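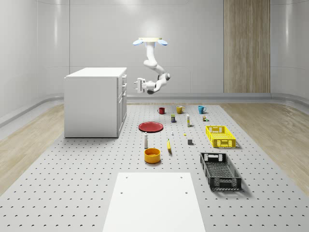

An arm in simulation, with mugs, a bowl, a plate, a banana and two crates on the table below it.

The Table Is Still Not Cleared

Every spring I get asked if this is the year to stop hiring a dishwasher and buy one with an arm. I ran kitchens for a long time and I now write about the equipment that goes into them, so people think I must know. My answer this April is the same as last April. Machines can do parts of the job. They can't do the job, and the parts they can do are mostly the ones we had already found a cheap way to handle.

Clearing a table is a good chore to judge them by. A mug has a handle on one side. A plate lies flat and gives you very little to get hold of. A banana bruises, a bowl can be full or empty, a salt shaker falls over if you brush it. A person who has never been in your house can put all of that where it belongs in a minute or two, with one question about which cupboard the mugs live in. They will do it while talking about something else.

I spent most of a day last winter at Zerkell, a small company that sells an arm called the Rusus to commercial kitchens and is working on a version for homes. They were generous with their time and they didn't hide the failures, and I came away liking the people and doubting the product. The Rusus cleared a staff lunch table of 11 things. It got nine of them into the right place. One plate it pushed along the table until it reached the edge, where an engineer caught it, and a folded napkin it left alone as if the napkin were part of the table. The whole run took 6 minutes.

Nine is a good score compared with what I saw on my first visit, when the arm couldn't tell a mug's handle from its shadow. I don't want to wave that away. Things have moved. If you had told me ten years ago that a machine would look at a lunch table it had not been set up for and pick up most of what was there, I would have asked what you were selling.

But think about what that score means on a shift. A busser who got nine things out of eleven, and had to be watched by a second person in case a plate went over, would be sent home. We'd be kind about it. The second person is the trouble. Once you pay somebody to stand beside the machine, you have bought a machine and kept the wage.

The people who build these systems do a great deal of their practice in simulation, and I understand why. A crate in a simulator costs nothing to drop. You can set the table again in no time, move the mugs, turn the bowl, and let the arm try again all night with no one there to sweep up. Zerkell told me the Rusus had gone through 2,000 simulated tables before it was let near a real one. The rooms in these simulations are clean and evenly lit. The mugs have no coffee in them. I've never in my life been handed a clean room with the mugs empty.

The engineers know this better than I do. They add bad lighting and clutter on purpose, and they change the weights of things. What they can't easily add is the stuff that makes a real kitchen a real kitchen: syrup on the handle, steam on the lens, a drawer that sticks unless you lift it as you pull. A human being meets a sticky drawer and lifts without thinking. The Rusus, when I saw it meet one, pulled, stopped, backed off, and pulled again in the same way. It did this until somebody pressed a button.

Cabinets deserve their own paragraph. Everybody shows you the pick-up, where the fingers close and the thing leaves the table. Far fewer show you the putting away. To put a plate in a cabinet you have to open a door, keep it open, find a space on the shelf, set the plate down on other plates without chipping them, and then get your arm out and close up. With one hand that's a nuisance even for me. I broke a wrist once and learned that I'd been using my hip for half my kitchen work. 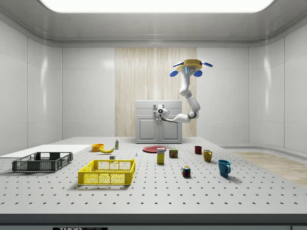

A reader wrote to me after an earlier column on this subject to say that I was setting the bar in the wrong place. In her house, she said, a machine that cleared most of the table slowly, and left the rest, would be a great help. She has bad hands and lives alone, and it makes no difference to her if the job takes six minutes or sixty. She would gladly pick up the napkin herself. She added that people like me always judge these things by the speed of a restaurant, and that most tables in the country are not in restaurants.

She's right, and I have thought about her letter more than about anything I saw at Zerkell. Speed is a shop-floor worry. At home the machine can take all afternoon. If it takes three tries to pick up the salt, the salt doesn't mind.

What I would say back to her is that the home is harder in other ways, and they are worse for her than for me. In a restaurant every plate is the same plate. We buy them by the case, and you could train a machine on one and be done. In a house there are four kinds of mug and one of them belonged to somebody's mother. If my machine drops a plate, I write it off. If hers does, it may be the one she can't replace, and she may be the one bending down to gather up the pieces with the hands she has. For a person living alone there's no engineer at the edge of the table.

So I would want more from a home machine before I told her to buy it. I'd want it to know when it isn't sure, and to leave the thing where it is. The Rusus doesn't do that well yet. It was just as confident with the plate it nearly lost as with the mugs it got right. A machine that cleared only the easy half of a table, and never touched what it couldn't manage, would be worth more to her than one that tries everything.

The picture on the shop floor is a little better. In Durkard, a plant owned by a firm called Butt packs jars into crates, and it has had arms doing that for a good while now. I've watched them. They're fast and they don't get sore. The jars come down the line the same way up, the crates come in the same place, and there's a fence around the whole thing. Somebody spent months making sure nothing would ever surprise those arms. When a crate comes in backward, the line stops and a woman with a key walks over and turns it around.

I asked the manager there whether the arms could unload a mixed crate, the kind that comes back from a store with whatever the store wanted to return. He said no, they had tried it for 10 weeks and gone back to people. The mixed crates are done by hand at a bench in the corner, and it's the one job in the plant he has trouble filling.

I think that tells you where things stand. The jobs we can't get people to take are often the messy ones, with no two items alike and no fixed place to put them, and those are the jobs the machines are worst at. Meanwhile the sales talk goes on as if the tidy jobs were the problem.

I would still put money into the work if it were mine to spend. I'd put it into fingers first, then into getting a door open and closed again, and I'd put very little of it into making the arms faster. And I would ask every company for the same demonstration: my table, at the end of lunch, with nobody standing by, and the dishes in the cabinet when I get back. Zerkell said they'd like to try that next year. I've told them which drawer sticks.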